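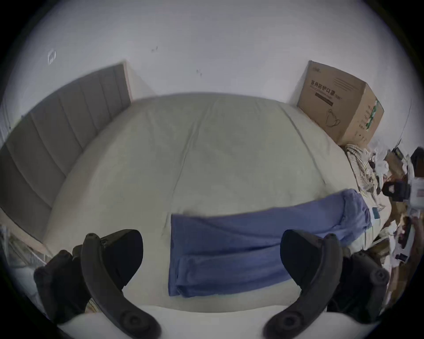

July 19, 2023
Posted by the Guest Housing Office, Wimier Residential Trust

To all subscribers of the residence managers list:

The Guest Housing Office has received several replies to its notice on linen service, and the message below answers the one that raised the most points. The earlier message is quoted in part. Managers who have already returned their linen forms do not need to send them again.

> Our building at Dorkach has 102 guest rooms, and under the new
> schedule we would receive clean linen once a week in place of
> twice. We do not object to the change in general. However, short
> stays make up most of our bookings in the summer, and we do not
> have the shelf space to hold a full week of sheets. We would also
> like to know whether mattress protectors are part of the contract,
> as the notice does not mention them. Finally, the notice says that
> worn items will be "credited." Please state how and when.

The office thanks the Dorkach residence for its message and offers the following response.

The weekly schedule was set after a review of deliveries to all four residences. During the review period the laundry contractor, Danzer, handled 3,776 fitted sheets on behalf of the Trust. Of these, 2,009 went to buildings where more than half of the rooms were booked for a week or longer. For those buildings a second delivery served little purpose. The office accepts that Dorkach is in a different position during the summer. A second weekly delivery will therefore continue at Dorkach until the end of the summer booking period, at the current rate. The manager should confirm the preferred delivery day with the contractor in writing and send a copy to this office.

Mattress protectors are included in the contract, but they are washed on a separate cycle and must be bagged apart from sheets and pillowcases. Protectors sent in mixed bags have been returned unwashed in the past, and the contractor is within its rights to do so. Blankets and bedspreads remain outside the contract. Residences may continue to use the Gendar service for these items and charge the cost to their own housekeeping budgets.

With regard to worn items, each residence may set aside sheets that are torn, stained, or no longer fit the mattress. These should be listed on the linen return form and handed to the driver with the regular collection. The contractor will issue a credit of 25 percent of the replacement price, which will appear on the following month's statement. Items that are not listed on the form cannot be credited at a later date.

Managers are reminded that the fitted sheets supplied under the present contract come in two depths. Several residences have reported corners that pull loose, and in most cases the shallow size had been ordered for the deeper mattresses. Please check the mattress depth before placing the next order. Exchanges of unused sheets are free of charge.

The schedule will be looked at again in December, and comments from all residences will be invited before then. Questions on individual accounts should be sent to the Guest Housing Office directly and not to the full list.

Guest Housing Office
Wimier Residential Trust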